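Ullgate packing hall – automated cell, first-aid check
Checked by: Nazmiye Kılıçarslan, 24 Jun 2026

Guard interlocks: OK.
E-stop reach from bench: OK. Two operators moved to kit packing since the cell took over cartons.
Walkway: fair. Repaint in July.
First-aid restock by hand: OK. Stays a manual task.

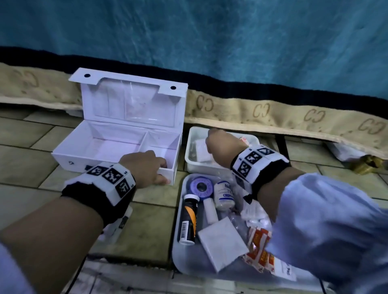

Restock check – open box, supplies in grey tray.

Comment: add restocking to the cell attendant's duties. V. Collet to action.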